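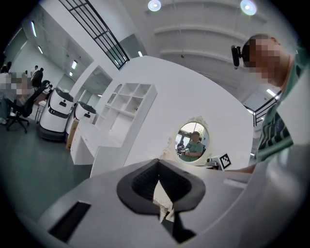

How Bread Rises
A reading page for grades 3 to 5
Prepared by the Bevness Museum of Food and Farming

Bread is one of the oldest prepared foods in the world. Most loaves begin with four ingredients: flour, water, salt, and yeast. When they are first mixed, they make a small, heavy ball of dough. Some time later the same ball may be twice as big. This page explains where the extra size comes from.

What is yeast?

Yeast is a living thing. It belongs to the same large family as mushrooms, which is called fungi. A single yeast cell is much too small to see without a microscope. The dry yeast sold in stores looks like tiny tan grains, and each grain holds a great many cells. The cells are resting. They wake up when they are given water and warmth.

What does yeast eat?

Yeast eats sugar. Flour does not taste sweet, but it contains starch, and starch is made of sugars joined together in long chains. When flour gets wet, helpers called enzymes begin to cut the chains into smaller pieces. The yeast takes in these small sugars and gives off a gas called carbon dioxide. The same gas makes the bubbles in soda water.

Why does the gas stay inside?

Wheat flour contains proteins. When the flour is mixed with water, the proteins link up and form a stretchy net called gluten. Kneading, or pushing and folding the dough, makes the net stronger. As the yeast makes gas, the net holds it in thousands of little pockets. The pockets grow, and the dough grows with them.

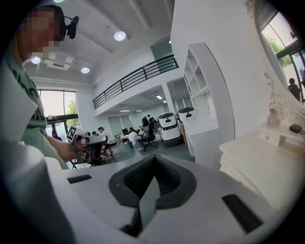

Temperature matters a great deal. In a cold kitchen, yeast works slowly, and the dough may need all night to rise. In a warm kitchen, the work goes faster. Water that is too hot will kill the yeast, and the dough will stay flat. Bakers in the village of Bovberg set their dough out in the evening during January and shape it at six in the morning.

What happens in the oven?

At first the heat makes the yeast work faster, and the gas in the pockets spreads out. The loaf rises quickly for several minutes. Then the yeast dies, the gluten becomes firm, and the loaf keeps its shape. The holes in a slice of bread are the places where the gas used to be. The outside dries and turns brown, forming the crust.

Try it with an adult

You will need:
500 grams of bread flour
348 grams of lukewarm water
One packet of dry yeast
A small spoonful of salt

Mix everything in a large bowl. Knead the dough for 16 minutes, resting whenever your arms are tired. Place it in a clear container, cover it, and mark its height on the side with tape. Check the mark every half hour and write down what you find. An adult should handle the oven.

Words to know

Enzyme: a substance that helps break down or build up other substances.
Fungi: a group of living things that includes yeast, molds, and mushrooms.
Gluten: the stretchy net formed by proteins in wet wheat flour.

Text by Agnese Hunt. Reviewed for classroom use by Fitzgerald Hutchins. Teachers may copy this page for their students.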